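Home | Reviews | Exporting | Small Business | Forum | Contact

Brelel customs software: three months in

November 26, 2025

I sell felt slippers and table linen, mostly to shops abroad, and until September I did every customs declaration by hand with a mug of tea and a lot of muttering. Then my friend Firdevs Türkmen told me she'd moved her whole business onto Brelel, so I signed up for the small trader plan, which costs £315 a year (or £300 if you pay in one go, and I did).

Setting up took me an evening. You type in your trader number, your usual goods and your regular customers, and it keeps the lot. I've got 3 main buyers, the biggest being Kocabaş in Flidau, and now I just pick the name and the address and paperwork fill themselves in - lovely!
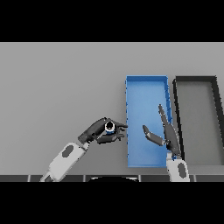 The commodity code search is the bit I'd pay for on its own. I used to lose whole mornings to the difference between one kind of slipper and another. You put in plain words, it asks a couple of questions about what the thing is made of, and it gives you a short list with notes. It did try to put my table runners in with curtains, so do check. Once you've corrected it, it remembers.

Less good: the invoice upload. It wants a PDF, it wants it small, and if it doesn't like it you get a red box saying "document error" and nothing else. I rang the help line in Jirnville twice. A very patient woman sorted me out both times, but I was on hold long enough to pack an order. 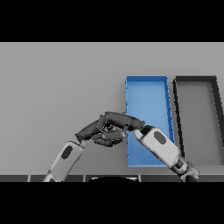

Blue tray on a light grey surface.

I also wish the duty estimate showed its working. It told me £1,770 on a big consignment of linen and I nearly fell off my chair. I'd put the weight in the value box, so my own fault, but a little "are you sure?" would have been kind.

The phone app is fine for checking whether something has cleared and not much else. I wouldn't try to fill in a full declaration on it unless you have tiny thumbs.

Would I renew? Yes, I think so, especially if they fix the uploads. If you only send a parcel or two a year I'd stick with doing it yourself. Four stars from me.

Comments

Hacer Kahraman: Same red box here! Saving the invoice again in black and white got it through for me.

linenlady: Does it handle returns? That's where I always come unstuck.

Firdevs Türkmen: It does, under "goods coming back", but you need the original export reference so keep it somewhere safe.

Reviews | Older posts | Newer posts | Back to top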